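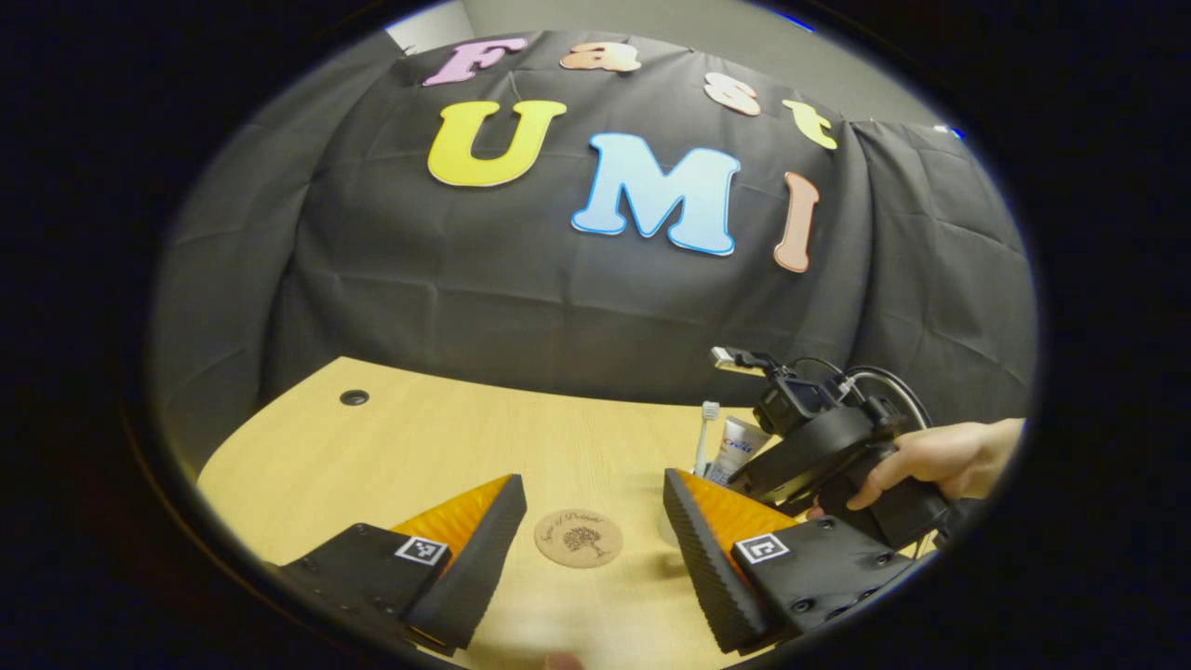

The Letter Wall, and the Table Under It
Posted October 2018 in Room Projects

Okay, so I promised a gallery page for the back wall and I finally sat down to do it! If you've been following along you know this has been on my list since February, when Danuta Olszewski came by with a big roll of black cloth and told me the wall needed "something." She was right. It's a pale gray wall, perfectly fine, and completely forgettable.

Foam letters on black cloth, "Fast" on top and "UMI" underneath. I went with pastels because the cloth is so dark, and I love how the peach "a" and the pink "F" look next to each other. The "M" is the big one. It's light blue with a darker blue outline, and it's my favorite (sorry, yellow "U," you're a close second).

A few notes on the letters, for the people who asked. I sketched them on newspaper first and taped the newspaper up for a whole evening so I could walk in and out and squint at it. Mekdes Tufa held the other end of the tape measure and talked me out of all capitals for the top word, and I'm so glad she did. The lowercase makes it friendlier. Cutting the curves was slow going, especially the "s," which I did over two nights with a fresh blade each time. If you try this, do the straight ones first! I started with the "a" and nearly quit.

They're pinned, no glue anywhere. I wanted to be able to shift things, and I shifted plenty. "Fast" started out in a ruler-straight line and looked like a bank sign, so now it dips down toward the right, with the little "t" tilted at the end. Eyerusalem Yimer thinks the "I" should move in closer to the "M." I like the extra bit of room. We've agreed to disagree, although I wouldn't be shocked to come in one morning and find it moved.

The cloth hangs in folds and I left it that way. Thịnh Thân offered to bring a steamer over and pull it tight like a drum, and I thought about it for a day or so, but the letters bow along with the fabric and I think it looks soft and a bit handmade. It also stops short of the ceiling, so there's still a strip of gray up top. I'd buy a longer piece if I were starting over. Measure twice, people.

The table gets its own paragraph. Light natural wood, faint grain, and a front edge that curves around, so there's no sharp corner to catch your hip on over on the left. It has a small round black cable grommet near the back, right up by the cloth. I was all set to hate it, and now I think it looks rather smart against the wood. The cloth comes down behind the back edge, and the black next to the pale wood is probably the part I'm happiest with.

Things I still want to do: find better pins (Tiruwork Dinsa swears by the long ones with flat heads), decide whether the "s" needs an outline like the "F" has, and make paper templates of the whole set before I lose my newspaper sketches for good. If anyone wants to borrow the templates once they're done, leave a comment and I'll put you on the list. I have foam scraps to give away too, mostly pink and yellow, some of them big enough for a small letter if you plan your cuts.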